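[bagging-demos] Re: How are people handling the soft bags?
From: Zinhle Mtshali
Date: July 4, 2021

Hello all, and a special hello to the new folks at Dilumden, who I gather have just got their second arm bolted down. Congratulations, and my sympathies to your wrists!

Someone on the Dilumden account wrote:

> We've started on the snack packing task and our episodes are all
> over the place. The carrier bag slumps, an arm goes in after it,
> and the operator spends longer fixing the bag than packing it.
> Do you throw those out? And how much do you vary the snacks?
> We'd love to hear how Vetcombe runs it before we record more.

I'm glad you asked, as I've been meaning to write this up for ages and kept putting the kettle on instead. We do it with two arms on the one rail, one mostly minding the bag and the other mostly fetching, though our operators are free to swap jobs whenever it suits them. I used to insist on fixed roles. It made for very tidy recordings and a policy that went to pieces the minute a packet landed on the wrong side.

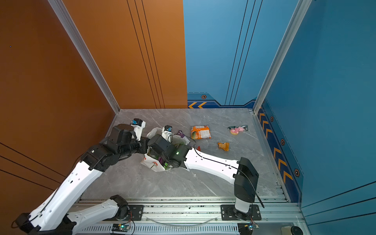
Do you keep an episode if the operator fumbles and recovers?
We keep it, so long as the recovery was done with the arms and no human hand came in. It gets a "recovered" tag so that Gumede can weight those episodes separately in training.

On slumping bags, then. Our first 40 episodes all began with the bag opened up nicely by hand, and I regret every one of them. Now we rotate through 8 starting states, from neatly upright to properly squashed, and the operator has to deal with whatever they're given. Paper and plastic carriers go on separate sheets in the log, because the grip is a different skill altogether. With paper you can pinch a wall and trust it a bit. With plastic you're forever chasing the opening.

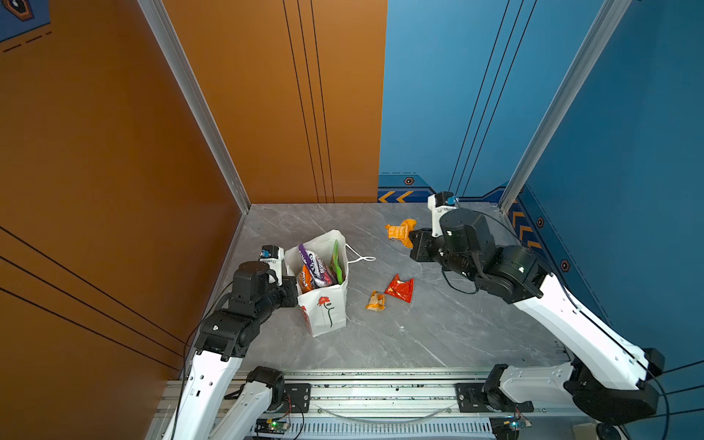
The other thing I'd urge is to leave a few items out of the bag at the start and a few in it. A model that has only ever met an empty bag gets terribly confused by a half-full one, and half-full is what you have for most of any episode. We also mix in things that aren't food at all, such as a keychain, so the shapes don't get too samey. Chip packets are lovely to practise on, but they do forgive a sloppy grasp.

As for cameras, please check your wrist views before each session as well as the fixed one. We lost 169 episodes last August to a wrist stream that had quietly fallen behind the joint data, and I was not a cheerful person to share an office with.
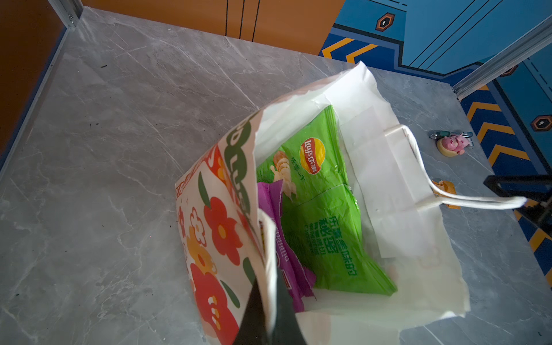
Labels can be short. We write one sentence for the whole episode and one for each pick, in everyday words, and the operator does it straight afterwards while it's fresh. The Erau template is fine for this if you delete the colour codes, which no one here could ever remember.

Our target is 2000 kept episodes across both kinds of carrier. If you're able to match our log columns, we could pool yours with ours and everyone gets there sooner. I'll send the blank sheet to anyone who'd like it, just reply to me off list.

Warmly,
Zinhle
Vetcombe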